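Search this blog
Type and press enter

October
By Agustina Rivadeneira
Print | E-mail a link

I've been reading about development aid again, and I'm thrilled to report that the Haso water scheme has finally put its accounts online – all 246 pages of them! I know that isn't everyone's idea of a good evening. But I've followed this little project since the first borehole, and being able to see which grant paid for which length of pipe made me so happy that I forgot my tea.

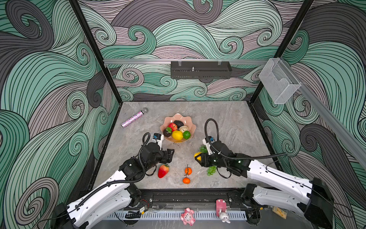

Page last changed: October, 4.40 pm

For anyone new here, Haso is a spread-out valley district where the money used to arrive from several donors at once, each with its own forms and its own idea of what a tap should look like. Two years ago they agreed to pool it. The pot is run by a small office called Pledier, which takes one set of reports and pays the drilling crews directly. Bavari, the market town at the bottom of the valley, was joined up first, and the upper villages have been coming on ever since (slowly, because the road is dreadful).

What I love is how ordinary the spending looks. There's a line for 400 metres of replacement pipe, another for padlocks, and a whole page on training people to mend the pumps. The Geraghty fund, which used to insist on flying in its own engineers, now pays for local ones, and the report says 545 households have a working tap within a short walk. I read that line out loud to an empty kitchen!

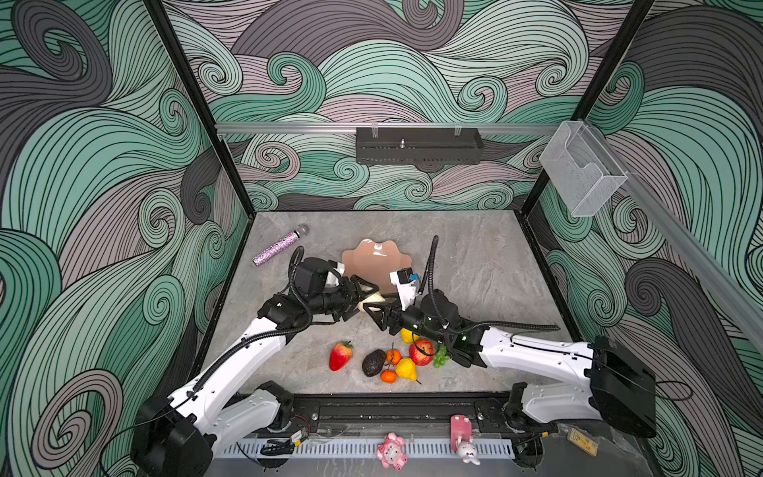
A sequinned microphone on the marble-patterned top.

I do have grumbles. The pooled pot makes it harder to tell which donor is dragging its feet, and there was a long gap in the spring when the crews weren't paid. Pledier puts that down to a late transfer and leaves it there. I'd like to know whose transfer! A lender can promise the earth at a summit and then sit on the money for months, and it's the valley that waits. 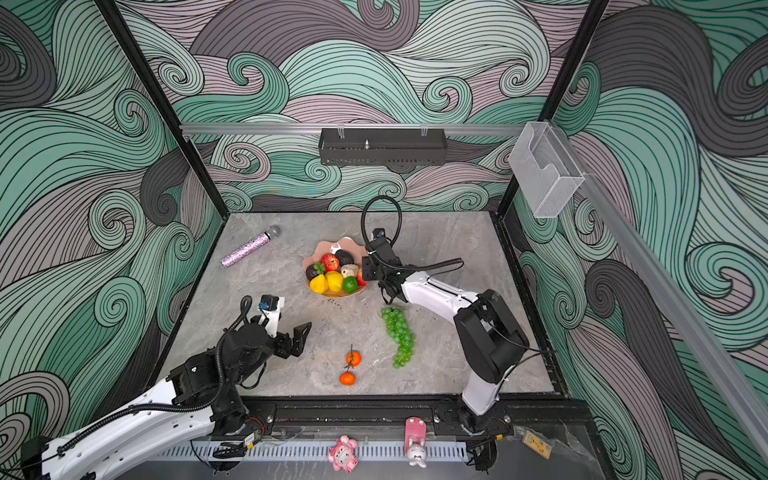 The next big argument will be over loans. So far nearly everything in Haso has been grant money, but the second stage, up beyond the ridge, is meant to be part borrowed, with water charges paying it back. I've tried to draw how the money would move and my sketch has ended up like the pattern on those walls, all waves curling round into spirals. I'll have another go with a ruler. Meanwhile the loan papers are due out before the district meeting, and I've already cleared an evening for them – do send me your questions if you're reading along, especially about the charges.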